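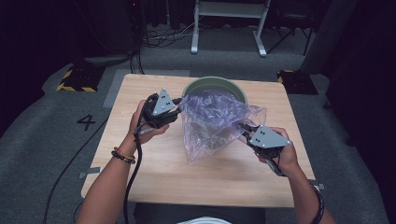 Figure 2. Photo: Justinas Juška / Clurnach.

4.2 Scoring patterns after halftime

The under-18 sample covers 94 league matches played by the Clivmont and Treltico academies and their opponents. Goals were logged by minute and by match state (leading, level or trailing) at the time of the restart. Own goals were kept; penalties were coded separately, as in Mets's earlier work on the senior game.

Teams trailing by one goal at halftime scored more often in the second half than teams leading by one. The gap was widest in the final part of the match and shrank once red cards were removed. Four matches with long weather delays were left out of this comparison – their restart times could not be matched to the referee reports.

Substitution timing explains part of the effect. Trailing sides made their first change earlier, most often replacing a wide midfielder, while leading sides tended to wait. Lūse, the smallest ground in the sample, produced fewer late goals than the other venues, but no crowd there exceeded 800 and we did not test attendance as a separate factor. Home advantage is treated in Section 4.3.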